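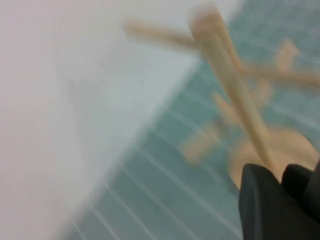

SKAKTON, July 4, 2026

Small teal tiles are back, and the people selling them would like you to think they never dated. Set against a pale surface, a blue-green floor with thin white grout does look fresh. I am less sure about living with it.

The Dunico showroom had 33 floor samples on display when I called, and the smallest tiles drew the most admirers. Small tiles mean more grout, and pale grout has to be scrubbed. The leaflet gave that one line, under "care".

Then there is the bill. A fitter quoted me 3754 pounds for a modest kitchen, with 120 of that for sealing. Ask what the sealing covers and when it needs doing again. My own bathroom was sealed in December and I have already had the brush out twice.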